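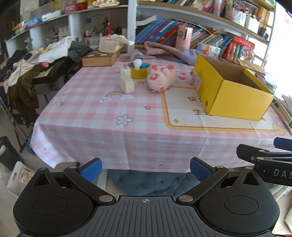
Bit-na Cho has run the dining room at Illerard for 19 years, and she does not believe in hidden gems. I had driven up the pass road to ask her about the phrase, having read it on four different websites the night before.

"Hidden from who?" she said. "There's a car park. There's a bus."

The place sits just below the top of the pass, long and low, with petrol pumps that haven't sold petrol since before she took the lease. People photograph the pumps, then some of them come in. I asked what share of them ate a meal and she looked at me as though I'd asked for her bank card.

The travel site Hiseo put Illerard on its list of mountain stops in February, and the write-up has been shared a good deal. It says the soup is made from a recipe handed down by shepherds. I had my doubts about the shepherds and said so.

"I got it off the back of a barley packet," Cho said. "I told the man that. He wrote down shepherds."

Did she ask for it to be corrected? She wrote to them once and got an automatic reply thanking her for being part of the journey. The shepherds are still up.

I ordered the soup. It was thick and rather salty, and came with two slices of brown bread and butter too cold to spread. I would eat it again after a long drive. I wouldn't make the drive for it, and when I told her this she agreed that would be silly.

The trout is better. It comes from the Nwachukwu farm down the valley, fried in a lot of butter, with boiled potatoes and whatever green thing there is. The menu calls it "local" and for once I could check, having passed the farm's sign on the way up. The menu also calls the apple cake "famous". Famous where?

"In here," she said. "Those two at the window have it every week."

What interested me more was the money. A firm called Eson wants to put up a viewing deck and a row of cabins on the other side of the road, and its leaflet promises 4,000 extra visitors in the first season. I asked Cho where that figure came from.

"You'd have to ask them. I did, and they said it was a projection. I said, projected from what? They gave me a pen."

She isn't against it, or not exactly. The winters are thin. Last year the road was shut by snow for long stretches and she paid her cook out of savings. Cabins might mean people at breakfast in the off months. They might also mean a coffee hatch on the deck, and the leaflet has a drawing of one, with a striped awning and a queue.

"It's a long queue for a drawing," she said.

Eson has offered businesses on the pass a place on its visitor map for 500 a year. Cho has not paid. She thinks anyone who has got that far up the road has already found her, there being only the one road. I put it to her that the cabin guests might want to know about dinner. She shrugged and said they could look out of the window.

I asked whether she would still be there if the deck gets built. She said the lease had a while to run and her knees had less. Then a coach pulled in and she went off to count the clean cups.

Illerard serves lunch daily until it runs out of things, and supper if you ring first. Cards are taken when the machine can find a signal. Have the trout.

Visited and paid for by the writer. Prices and opening times checked 31/08/2025.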